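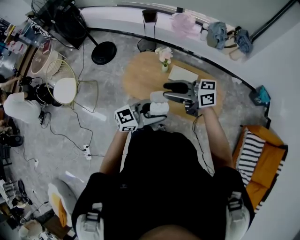 2nd April. Notebook, front lounge refit, Wustside building.

Second full day with the new layout and I am so pleased with the round tables! The old square ones from Mastville had everybody bumping hips on the corners, and since they went out the whole lounge feels wider, even though the floor area is exactly what it was. I moved the pink flowers out to the near-edge spot on the light oak-colored top this morning to see how much working room is left once there's a vase on it, and the answer is plenty — you can lay a flat white board down on the other side and still have wood showing all around. That was my main worry about going round, and I'm happy to cross it off.

Finish on the tops: two coats of the Olturik matte oil, rubbed back with a gray pad between coats. The first coat looked blotchy for an hour and I nearly panicked, then it evened out beautifully. Used 410 ml in total on the big top and the little side table together, so a one-liter can will do the next pair with some to spare. Write that on the shelf label. The oil smell was gone by the following morning with the windows open.

The side table got the leftover oil and came out a shade warmer than the big one. Same can, same rag. Could be the wood, could be that I was heavy-handed at the end of the day. I like it either way and am leaving it alone.

Counter. The curve is still my favorite thing in the room. White front, dark edge all the way along, and it pulls you in from the door without any sign telling you where to go. The trouble is that it's also the handiest flat surface in the place, so it fills up with coats and bags. Denim jacket, folded things, a pink cloth bag, all up at the one end. We need hooks. I measured the wall by the sofa for a rail and got 1151 mm clear between the corner and the switch plate, which gives us eight hooks with decent spacing. Would love a deep peg, the kind a winter coat doesn't slide off. Abbasi do a beech one that I've used before and it held up well. Ask them for a sample before ordering the lot.

Bags on the floor are a separate question. Small ones end up against the wall, and I'd rather have a low shelf under the coat rail than another basket. A basket turns into a lost property box within a week. Shelf depth to be decided, but shallow.

Stools. The tall black ones look great against the white counter, really crisp. Thin legs though, and on this floor they want felt. The gray marbled floor hides dust like a dream but it shows every scrape if you get the light low across it. I put felt on one stool as a test and dragged it up and down for ages like a fool. No mark. Do the rest.

Gold wire chairs: the round white seat cushions slide. Not badly, but enough to be annoying if you lean forward to work. Try a bit of rug grip underneath, cut smaller than the cushion so it doesn't show. If that fails, ties, though I think ties would spoil the look.

The orange sofa! I was outvoted on this and I was completely wrong. I wanted gray. In gray that corner would have vanished, and with the white wall behind it the orange does all the work for the whole room. The striped black-and-white cushion is staying too. People head straight for it.

Fan: black standing one, by the side table for now. It's fine on low. On high it lifts loose paper. Needs a permanent spot before June, when the afternoon sun comes in on that side and we'll be running it all day.

Cables. Too many on the floor, and the white power strip is sitting out in the open where people walk. I've asked for a quote on two floor boxes, one near the big round table and one over by the shelves. Budget left for the room is 3000, and that has to cover the floor boxes, the coat rail, the shelf and the felt. Should be doable if the floor boxes don't surprise us. In the meantime, run the strip along the wall and tape down whatever has to cross.

Shelves in the far corner still a jumble, and I haven't started on them. Plan is to empty the lot onto the big table, wipe down, and put back only what gets used in this room. Everything else goes to the back store.

To do next: felt on stools, rug grip for the chair cushions, sample pegs from Abbasi, chase the floor box quote, new water for the flowers.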